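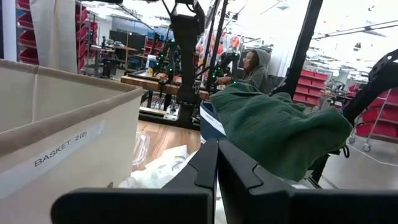

Any household that labels its baskets will stay tidy, according to Fultance, a claim repeated in most guides to basket storage. Little has been offered in support of it.

Search this site Go

Basket storage is the keeping of clothes, blankets and small goods in open containers of fabric, wicker, plastic or card. Fabric bins weigh little but tend to sag. Plastic ones hold their shape and are easily wiped. Wicker is said to "breathe" — a term seldom explained by those who sell it.
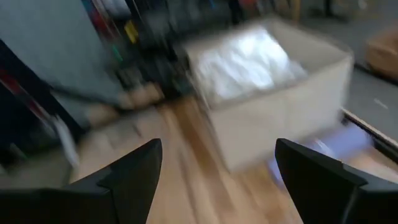 Open tops make it quick to put things away, and just as quick to bury them. The Bomer method, first printed in November, allows 20 items to a bin, though its authors give no grounds for the figure. Folding is also advised, often by the same guides that praise baskets for making it needless.

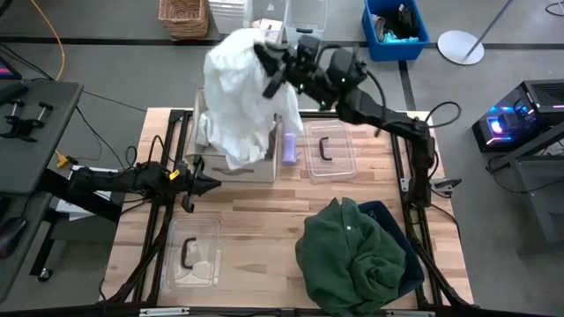 Cardboard boxes with handle slots are a cheap substitute. Mikance rates them as short-term storage only, without saying how long that is.

Related articles
Bañez fold
Blanket box
Laundry sorting
Shelving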